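Greifer vergleichen: Tipps aus der Werkstatt

Wer zwei Greifer am selben Arm vergleichen will, braucht vor allem gleiche Bedingungen. Wir haben den Lunness mit Saugern gegen den Kisach mit zwei Fingern antreten lassen, je 100 Griffe in eine Kiste mit gemischten Kleinteilen.

Die Kiste muss fest stehen. Verrutscht sie, stimmen die eingelernten Positionen nicht mehr. Eine Federklemme am Rand hilft, dazu Markierungen aus Klebeband auf dem Tisch. Farbiges Band nehmen, das sieht man auch von der Seite noch.

Schläuche und Kabel mit Schlaufe über das Handgelenk führen und nur an einer Stelle binden. Danach das Gelenk langsam von Hand durch den ganzen Bereich fahren — erst dann den Kabelbinder festziehen.

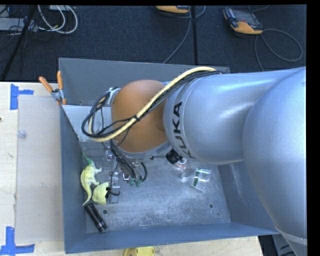

Bei den Teilen auf Mischung achten: etwas Rundes, etwas Langes, eine Folienverpackung, eine Spielfigur mit krummer Oberfläche. Glatte Würfel schafft jeder Greifer. Durchsichtige Verpackungen machen eher der Kamera Mühe, also getrennt notieren, ob das Teil nicht erkannt oder nicht gehalten wurde.

Der Kisach kam auf 84 Treffer, der Lunness auf 60. An Figuren verliert der Sauger Luft, bei flachen Packungen war er schneller. Sauglippen nach 200 Griffen mit einem feuchten Tuch abwischen, kein Lösungsmittel.

Die Steuerung von Effiong speichert Greifkraft und Tempo nicht beim Ausschalten. Werte auf einen Zettel schreiben und an den Schaltschrank kleben.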